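Home Stories Poems Archive Contact

May — by Blažena Štefanec

My aunt left me in charge of the small bedroom on a Tuesday, with one instruction: make it look like a person could sleep in it. She'd rented it to a student from Drimham for 800 a month, starting that night, and I'd told her sure, easy, give me till lunch. Well! I hadn't been in there since my cousin moved out, and he never threw away a thing in his life — not a sock, not a bag, not a single truck.
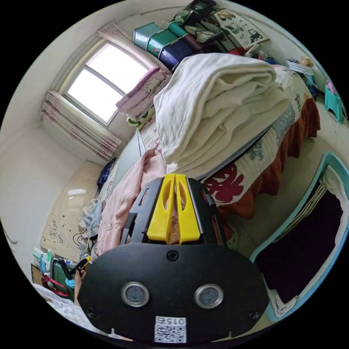
Where do you even start with a room like this?

With the bed, my aunt always said, because once the bed is clear you've got somewhere to put everything else.

So I started with the bed. I wanted to get all the laundry folded before I touched the boxes (I was a little scared of the boxes), and I put the radio on and sang along badly. I did the towels first because towels are the one thing I can fold without swearing. 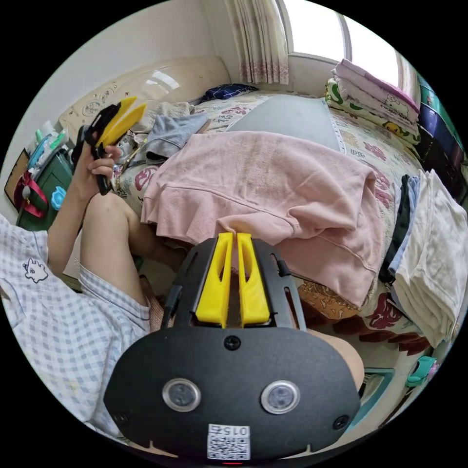

Then, shaking out an old pillowcase, I found the envelope. Kratochvíl, it said, in my grandfather's handwriting, and inside was nearly 2,000 in old bills and a receipt for a train ticket to Purby, one way, never used. I sat there and read it 3 times. My grandfather hated trains. He hated Purby more.

I heard my aunt's key in the front door downstairs.

"Is it ready?" she called.

"Almost," I said, and put the envelope back in the pillowcase, and folded it very small.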